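Turnside Film Club – minutes of the July meeting

I took the notes again, so you're getting them in my words. If I've mangled anything you said, tell me before the next one and I'll fix it.

We got going at 7:10 in the upstairs room, ten minutes late thanks to the parking situation on the street. Last month's minutes were approved with one change: the movie we were all complaining about was Orberg, and I had typed "Osberg" all the way through. Sorry!

1. What we watched

Orberg came up first anyway, as half the room had finally caught up with it. Opinions haven't softened much. The first forty minutes got a lot of love, especially the long dinner where the two sisters keep almost telling each other about the house. After that people split. I'm in the camp that thinks the ferry ending is lovely (I cried, fine, it's in the minutes now), and the other camp thinks it belongs to a different movie. One member had seen it twice and said the brother's storyline makes a lot more sense the second time, when you know who's calling him.

Fang got a much shorter discussion. It's a werewolf comedy, it's 88 minutes long, and everyone who saw it had fun. We agreed the lead has great timing and that the songs should have been left out. Somebody asked if there's a sequel coming and none of us knew.

2. Fall series

We have to send the theater our picks by the end of the month, so this took up most of the evening. The theme is still "friends who should probably talk to each other," which started out as a joke and is now printed on the draft flyer. We have four slots and had nine suggestions on the board.

After a show of hands, Vusten is in as the opener. I'm very happy about this one – it's a small, slow romance about two people who run a radio station together, and it never got a proper release around here. Orberg is in too, partly so we can argue about it in front of a bigger crowd. The other two slots are still open. Please email me your top two from the remaining seven, and please don't send me five.

We talked about whether to have someone introduce each movie. Yes, but five minutes tops, and no plot spoilers. Last spring's intro to the heist movie gave away the heist.

3. Money and tickets

The account stands at $2,881 after we paid for the spring flyers. Screening rights for Vusten are quoted at $291 for one night, and we voted to go ahead and book it. The theater wants a $1,000 deposit for the full series, same as last year, and we get it back if we hit the attendance target.

Speaking of attendance, total for the spring series was 868, which is our best yet. The musical did most of the heavy lifting there. We're keeping tickets at the same price, and members still get to bring one guest free.

4. Snacks

We went over the concession table again. Popcorn stays. The candy order gets cut down, as we still have boxes of the licorice from spring and it isn't moving. There was a request for something fresher, and fruit won out over veggie trays by a couple of votes. We'll try it at the opener and see what's left on the table by the credits.
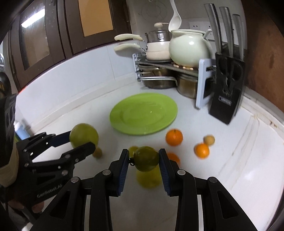

5. Odds and ends

The newsletter needs reviews. Two hundred words is plenty, and you don't have to have liked the movie. Fang is still up for grabs if anybody wants it.

The projector remote is missing. Please check your bags, I've checked mine twice.

A few people asked if we could start at 6:30 once the evenings get darker. We'll vote on it next month when more of us are back from vacation.

We wrapped up at 8:45 and a bunch of us stayed to watch the Vusten trailer on somebody's laptop with the sound too low. Next meeting is in August, same room, 7:00. I'll bring the sign-up sheet for the ticket desk.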